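Turned away at a blood drive for low iron, what do I do before the next one?

Posted in Health and Wellness > Donating

Lorraine Marsden
Member, 6 posts

I went to give blood in July at the drive they hold in the Tramari building downtown. I've given before without any trouble, but this time they pricked my finger, ran the test and told me my hemoglobin was too low to donate that day. The woman at the desk was nice about it. She gave me a sheet of paper with a list of foods on it and said to try again later. The whole thing was over before my coffee break ended.

I'd like to go back for the next drive, but I don't want to take the time off work and get turned away again. I feel fine. I walk to work, I sleep well enough, and I'm not short of breath or anything like that. I eat meat a few times a week, though probably less than I used to. I'm 52 and don't take any prescriptions. I do drink a lot of tea.

What I want to know is what I can do between now and then that will make a difference, and whether I need to see my doctor over it or if that would be wasting her time. The sheet didn't say anything about pills. My sister takes an iron tablet called Flolell and says I should just take hers, but I'd rather hear from people who have been through this.

Also, does a failed test go on some kind of record? A man in line behind me said that if you fail twice they take you off the list for good. I didn't like the sound of that.

Thanks for reading.

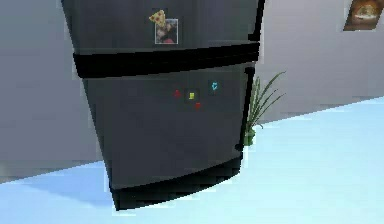
Does being turned away for low hemoglobin mean I have anemia?
A low result at a blood drive doesn't settle that by itself. The cutoff for donating is there to protect the donor, and a person can fall a little short of it and still be in the normal range a doctor would use. A finger-stick test is also a quick screening test. If you want to know for sure, your doctor can order a blood count and a ferritin test, and ferritin is the one that shows how much iron you have stored.

Jordan Haslam
Member

eat more spinach and red meat. worked for me. the guy in line doesn't know what he's talking about, I got turned down 3 times in a row and they still call me every other week asking me to come in

oh and drink water before you go

Fathima Gamage
Regular contributor

I worked the intake table at blood drives for four years before I moved over to a clinic front desk, so I can answer most of this. I'm not a doctor or a nurse.

On the record: yes, the blood center keeps a note of your result, the same way it keeps a note of your blood pressure and the dates you gave. It's part of your donor file. A low hemoglobin reading is a temporary deferral. It means "not today." You will be asked to wait and come back, and how long you wait depends on the center and sometimes on how low the number was. Call the donor line and ask what date you're eligible again. They can look it up while you're on the phone. I never saw anybody removed for good over two low readings. If it keeps happening they may tell you to talk to your doctor first, and maybe that's what the man was thinking of.

On food: there are two kinds of iron in food. The kind in meat, poultry and fish is taken up more easily. The kind in beans, lentils, tofu, spinach and fortified cereal counts too, but your body takes in less of it. Eating something with vitamin C at the same meal helps with that second kind. Orange juice, tomatoes, peppers and strawberries are all fine.

Tea is worth looking at in your case. Tea and coffee both cut down how much iron you absorb if you drink them with a meal. You don't have to give them up. Have your tea between meals and leave a gap of an hour or more after you eat. Calcium can get in the way too, so if you take a calcium tablet, don't take it with your main iron meal. 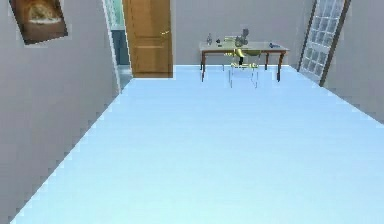
Food works slowly, though. If your stored iron is down, a few good dinners in the week before the drive won't bring it back up. Each whole blood donation takes iron out of you along with the red cells, and it can take months to replace it from food alone. How often were you giving before this? People who come in every time they are eligible are the ones I saw turned away most, and a lot of them had no symptoms at all.

Please don't take your sister's tablets. I don't know that brand, but the strength of iron products varies a lot and hers may have been picked for a reason that has nothing to do with you. Too much iron can hurt you, and some people have a condition where they store too much of it without knowing. Iron tablets also have to be kept well away from small children, in case you have grandkids in the house.

So I would see the doctor, and it isn't wasting her time. Bring the number if you have it. If you don't, the donor line can give it to you. At 52 she will probably want to ask about your periods if you still have them, or about any other place you might be losing blood if you don't. That's a normal part of the visit. Don't start iron before she's had a chance to run the tests, or it could muddy the results.

Lorraine Marsden

Thank you, Fathima. I was giving every time they called me, which I think was 4 times in the last stretch, so that may be it. I didn't know about the tea. I have it with breakfast, lunch and supper. I called the doctor's office this morning and they had an opening.

The number was written on the back of the sheet. I hadn't turned it over.

Arsalan Virk
Member

Adding a couple of things from the donor side.

I was deferred for the same reason. My doctor ran the ferritin test and it came back low even though my regular blood count looked all right. She put me on a low-dose iron supplement and had me hold off on donating for 6 months. I went back after that and passed. I now give twice a year and leave it there, no matter how many times they call. You can ask them to put a note in your file about how often you want to be contacted.

The supplement did upset my stomach at first. My doctor changed it to every other day and that was easier. Ask yours about it if she puts you on one. 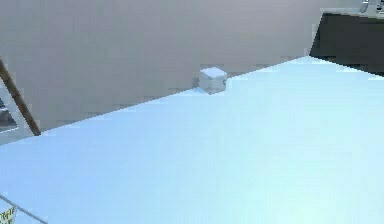
The other thing is that warm hands help with the finger stick. Cold fingers don't bleed well, and a poor drop can give a poor reading. I was tested once right after walking in from the parking lot in winter and the first reading was low. They let me sit for a few minutes and tested another finger, and the second reading was fine. Not every center will retest, so ask politely. If your iron is really low, a second finger isn't going to change that and you should take the result as it is.

If you can't give whole blood for a while, ask what else they need. Our center is always short of people to sit at the snack table and watch for donors who feel faint. You could also ask whether platelets are an option later on. It takes longer in the chair, and there's still a hemoglobin minimum, so it won't get you around the problem right now.

One correction to what Jordan said about spinach. It does have iron, but it also has something in it that keeps you from absorbing much. Beans or a fortified cereal would do more for you. He's right about the water, but that's so you feel better during the donation. It won't raise your hemoglobin.

Jordan Haslam

ok fair, I was mostly eating the steak anyway

Lorraine Marsden

Saw the doctor. She took blood for the count and the ferritin and said to leave the donating alone until she calls me with the results. She also said no to my sister's tablets. I've moved my tea to mid-morning and mid-afternoon in the meantime.

This thread has been marked as resolved by the original poster. Replies are still open.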